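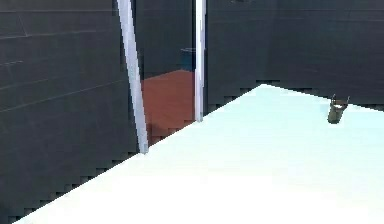

A member of the Caltatside workshop has asked whether the Cevotton arm may be powered up before the simulated run is signed off. It may not. The order of this checklist applies to every build on the shared bench.

Pre-power Inspection, Cevotton Arm
Inspected April 2, 2026

1. Simulated table clear apart from the target object: Pass.
Comment: Target stands near the back edge. Move it forward in the model before the next run.

2. Base bolts tight, no play at the shoulder: Pass.

3. Emergency stop within reach of the operator: Fail.
Comment: Cable is too short. Relocate the button to the front rail.

4. Speed limit set to 200 mm per second: Pass.
Comment: Colombo controller was found set to 1000. Corrected and locked.

5. Zudanix power supply, fuse and earth: Pass.
Comment: Fan is noisy. Replace by August.

6. Cables clear of the elbow through full travel: Not tested.
Comment: To be done by hand, power off, 3 full cycles.

7. Warm-up of 30 minutes at low speed: Not tested.
Comment: Held until item 3 is closed.

Result: Not approved for power. Tag to remain on the main switch.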